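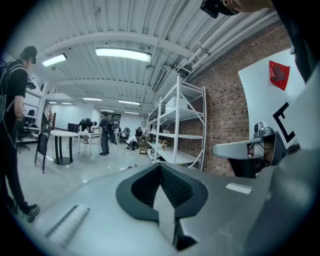
Vol. 5, No. 2, p. 14

Print this article | E-mail this article
Shares 14 | Comments 2

4. Shop-floor and household chores: what got done

Figure 4. The Flemel room with the hand-held gripper in the foreground. Round and rectangular tables at left and behind, open metal shelving against the brick wall at right.

4.1 Setup, short version

Full protocol is in Section 3. Repeating only what is needed to read the results. Demonstrations were recorded with a hand-held gripper, a person doing the chore with the tool in hand, no robot in the loop. Two policies were then trained on the same demonstrations. The first is the Sokero baseline, unchanged. The second is Zaltell, same backbone, with a longer history window and a separate head for deciding when to stop. Both run on the same arm with the same fingers as the hand-held tool.

The chores come from the Yordanov list, which was put together for homes and small workshops. We kept 14 of them. Dropped everything with open flame, running water or a ladder. Each chore gets 5 attempts per policy. An attempt passes if a person looking at the end state would not redo any part of it. No partial credit. We went back and forth on this (see 4.5) and kept the strict rule.

Time limit was set per chore at 4 times what the same person needed with bare hands. Generous, we thought. It was not generous for folding.

4.2 Where the chores happen

Most published numbers for tabletop chores come from a tabletop and nothing else. Fixed lights, plain backdrop, everybody standing back. The Flemel room is a shared workspace. Glossy floor, ceiling lights in long rows, shelving, people walking through with their own work to do. Figure 4 is a fair picture of how busy the room can get. We left it that way. A shop floor doesn't clear out because a machine wants to put a box on a shelf, and neither does a kitchen at six in the evening.

Reflections matter more than we planned for. The floor gives back the overhead lighting as bright patches, and from a low camera angle a patch can sit right where a dropped object would be. Zaltell reached for one. Several times, same patch. The baseline did it less often, probably because it rarely looked down that far in the first place. We wouldn't call that a strength.

People in view are the second thing. The demonstrations include other people in the background as a matter of course, bending, crouching, carrying things. Neither policy seemed bothered by a person at a distance. A person close by was different. If a hand entered near the target object the baseline froze and Zaltell went on with whatever it was doing, which we stopped by hand each time. Neither is what you'd want from a helper.

4.3 Results by chore

Going with Zaltell first, as it is the better of the two on nearly everything.

Passed on all 5 attempts: 4 chores. Moving a closed box from table to shelf. Wiping a marked area on a table. Putting loose tools into an open tray. Sliding a chair in. These are the ones we would leave running while we had lunch, and by the last week of March we did.

Mixed: 5 chores. Sorting screws into cups by length, hanging a cloth on a hook, stacking bowls, closing a drawer that sticks, winding up a short cable. Mixed covers a lot. Stacking bowls failed only when two bowls were already nested and came up together. Winding the cable was a pass now and then, and we still can't say what was different about the good attempts. Same cable, same start pose as near as we could set it.

Never passed: 5 chores. Folding a shirt, threading a drawstring, putting a fitted cover on a cushion, opening a taped carton with a cutter, and packing a bag so it closes. Folding came closest. The first fold was usually fine, and then the sleeve stays underneath and every fold after makes it worse. The policy doesn't unfold. There are no demonstrations of unfolding and going again, so maybe that is all there is to it.

The baseline passed 2 chores on every attempt, the box and the chair. Its mixed group is larger and its failures are duller. Misses the grasp, closes on air, carries the air to the shelf, lets go of it.

4.4 What fails, and when

Chaminda Pathirana went through the failed attempts and tagged the first thing that went wrong in each. First thing only. An attempt can fall apart in many ways after that and the later tags aren't much use.

Grasp errors are the largest group for the baseline and not for Zaltell. For Zaltell the largest group is stopping. It does the chore, or nearly all of it, and then keeps going. Wipes the table and then wipes the edge of the table and then pushes the cloth onto the floor. The stop head was supposed to help with exactly this. On short chores it does. On anything with repeated motions it seems to have no sense of how much is enough, and I don't think a bigger head would fix it. A person wiping a table looks at the table. The policy looks at the cloth, going by the attention maps, for what those are worth.

Contact that can't be seen is the next group. A drawer that sticks, a lid that's one thread off. The hand-held tool records images and how far the fingers are open. No force. The person holding it feels everything through the handle and none of that feeling lands in the data. You can watch a demonstrator hesitate, push a bit harder, carry on, and in the recording it's a pause. The policies learned the pause. They pause at the drawer and then pull exactly as before.

Third group, clutter. Not much to say. More things on the table, worse results, both policies. Slope is in Table 2.

4.5 The pass rule

Mahmoud Mansour argued during the study for a looser rule, where an attempt counts if it leaves a person with less work than before. His case was the tool tray. A tray with one screwdriver left outside is a fail under our rule and any workshop would take it gladly. We reran the scoring his way. Zaltell moves up on most of the mixed group. The never-passed group doesn't move, except for folding, where a half-folded shirt was judged by our raters to be more work than a shirt in a heap. You have to undo it first.

We report the strict numbers in the main table and the loose ones in the appendix. Both are defensible. The strict rule is closer to how people talk about a chore being done at home. The loose one is closer to how a shop would decide whether to buy the thing.

4.6 Supervision cost

This is left out of most papers and we nearly left it out too. Every attempt had a person standing next to it with a hand near the stop switch. Then reset time, putting the bowls back, untangling the cable, finding the screw that rolled off. For the chores in the always-passed group the reset took longer than the chore would take by hand. So if the question is whether the machine saves anybody time, in this room, with this arm, the answer is no for single chores. For the box chore it starts to change when the boxes arrive one after another and nothing has to be reset. We didn't measure that properly. One afternoon of it, no failures we noticed, no log either as the disk was full.

Demonstration time is seperate again. Recording with the hand-held gripper is quick compared with driving an arm remotely, at least for people who have done it a while. New demonstrators tend to move the tool like it's fragile, slow and level, and policies trained on those recordings alone come out slow and level too. We ended up asking everyone to do each chore a few times with no recording first. Helped a lot. Should have been in the protocol from the start.

4.7 Can they do chores yet

Some. Rigid things, one at a time, from a place you can see to a place you can see. Wiping, if someone says when. Cloth no, cutters no, anything where you have to feel that it isn't going in straight, no. The gap between the two policies is real but its smaller than the gap between easy and hard chores under either one, and we would be careful about reading the overall averages as progress toward the hard group.

The result we trust least is the screws. Same cups, same three lengths throughout, and we suspect Zaltell learned where the cups were and not what was in them. Swapping cup positions was planned and didn't happen before the room was needed for other work. The result we trust most is the box. Different sizes, different shelf heights, people walking behind it, lights on or half off. It just puts the box up.

Section 5 takes up the force question, with a strain gauge added to one finger and the drawer and lid chores run again.

Print this article | E-mail this article
Comments 2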